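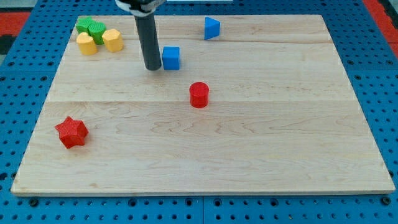 One finger, plain words: the Tilau pushing study

04/12/2025

Joanne Pickering has about ten minutes before her next run, so we talk standing up. Her group at Stockdale wants a robot to take an instruction in everyday language - "push the blue cube to the red star", that kind of thing - and do it with a single cylindrical finger. No grasping at all.

"People assume pushing is the easy one," she says. "It isn't. Push a star off center and it spins on you. Cylinder, different problem again."

The method, short version. An operator moves the arm while blocks get shoved around the board, no script. Afterwards other people watch short clips and type what they think was being done. The policy trains on those pairs. Liam Goodall runs the labeling and likes it messy.

"Same push, four labelers, 4 different sentences. We keep them all. When we cleaned up the wording it got worse at new commands."

How much worse? Out of 200 test commands the cleaned up version finished 100. The messy one finished around 140, he says, tho he wants another round in January before anyone quotes that.

What still fails: tight groups. Ask for one block out of a cluster and teh finger tends to take its neighbor along too. Pickering is trying shorter pushes, with a fresh look at the board after each.

"Slower. Kind of boring to watch. But you can correct it halfway - say 'no, a bit left' - and it goes left."

Then she's off, next run.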